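Ticket 129 – Vacancy alerts to marine and offshore candidates
Opened Apr 18, 2022
Category: Candidate portal / job feed
Client area: Nernham Energy & Marine Recruitment
Status: Pending, see last entry

Summary as reported

Candidates registered for offshore and tanker roles are getting alerts for jobs that closed months ago. The desk says the Kumero feed is broken. The feed vendor says it isn't. I don't take either on trust, so I'm logging what I checked.

Entry 1

Pulled the alert history for the marine desk. 84 alerts went out over the weekend for second engineer and deck officer roles with the shipping client Olmedo. Every one of those vacancies shows as closed in our own database, and most were closed in November. The desk's theory is that Kumero "holds on to old jobs." Maybe. I'd like to see one old job sitting in Kumero before I repeat that to anybody.

Entry 2

Logged in to Kumero and searched by vacancy reference. The Olmedo jobs are there and marked expired, with the right closing dates. So much for the theory. Vendor support sent a canned reply telling us to clear the browser cache. The alerts go out by email from a server, so I did not clear the browser cache.

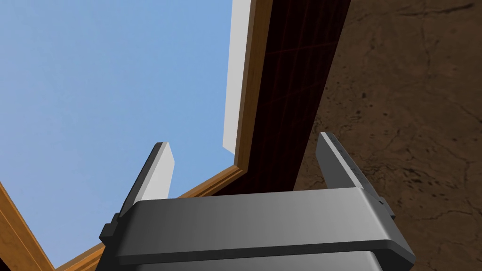 Entry 3

Looked at Tondus, the add-on that matches candidates to vacancies and sends the emails. Its settings page says "Sync healthy" with a green dot. I've seen that green dot on days when nothing had synced since breakfast. The last full sync was before the closing dates were changed, and everything after that was a partial sync. Partial syncs bring in new vacancies. Whether they bring in changes to existing ones depends on which page of the manual you read.

Entry 4

Test. Made a dummy vacancy (chief officer, LNG carrier, internal only), let it sync, then closed it. Waited for two partial syncs. Tondus still lists it as open. Ran the same test with a mine planning role on the coal desk, same result. This is not a marine problem. The marine desk noticed first, as their candidates are at sea and complain when they burn satellite data on a dead link.

Entry 5

Vendor now says partial syncs do pick up closures "in most configurations." Asked which configurations. No reply to that part. They suggest a full sync as a fix. A full sync covers 3,000 candidate profiles as well as the vacancies, and the last time we ran one during working hours the consultants could not open a resume until lunch. Scheduled for overnight.
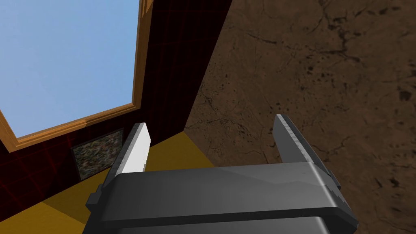

Page 2

Entry 6

Full sync finished overnight without errors. The Olmedo vacancies are now closed in Tondus, and both dummy jobs are gone. No stale alerts this morning. The desk wants the ticket closed. I don't. One clean morning after a full sync is what you'd expect whatever the cause was, and it tells us nothing about the next vacancy that closes.

Entry 7

Repeated the dummy vacancy test after the full sync. Opened, synced, closed, waited. Still open in Tondus. Fault is still there. Sent the vendor the log with the times marked and asked for it to go to someone who can read it.

Workaround until fixed

1. Marine and coal desks: when you close a vacancy, also untick "Include in alerts" by hand. The tick box does carry over on a partial sync – I tested it on both dummy jobs.
2. Don't delete the vacancy. Deleting drops the applicants from the shortlist.
3. Full sync runs weekly, overnight. Please don't start one yourself.

Entry 8

Vendor has agreed it is "a known behavior" and says a later release will deal with it. No release number, no date. Ticket stays at Pending until I have run the dummy test on that release and watched the job close.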